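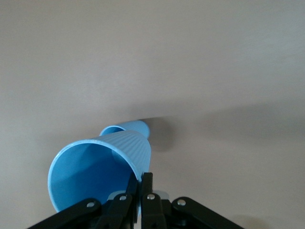 Unit 2: Measuring Liquids Before Common Standards

Course convenor: Bianka Szabó
Seminar tutor: Gerasimos Koutsoukos

This site uses cookies to remember your settings. Accept / Manage choices

This unit considers how households and traders measured liquids when the size of a measure could differ from one market to the next. Students should have read the introductory chapter in the course reader before the lecture.

2.1 Customary measures

A customary measure was fixed by local use. Its name often travelled further than its size, so that two towns might use the same word for different amounts. Students should not convert a figure in an account book until the place and the trade have been established. Ale and wine were often sold by separate measures, even within one town.

2.2 Heaped, struck and level

Dry goods could be sold heaped above the rim or struck flat with a straight edge. Liquids could not be heaped, but disputes arose over froth and over how near the rim a vessel should be filled. A line marked inside the vessel settled the second point and left the first open.

2.3 Kitchen measures

Early recipe books seldom give exact amounts. A "cup" in such a text means a drinking vessel of ordinary size, and the cook was expected to judge by eye. Later writers gave the cup a fixed value, though the value chosen varied between countries.

Seminar task

Choose one recipe from the course reader and write a commentary of 900 words on its measures. State which amounts can be converted with confidence and which cannot. Commentaries are to be handed to the seminar tutor in May. Late work will be accepted only by prior agreement with the convenor.

Related items
Unit 1: Weights and the Market Place
Unit 3: Inspectors and Their Seals
Reading list for Units 1 to 3
Guidance on written work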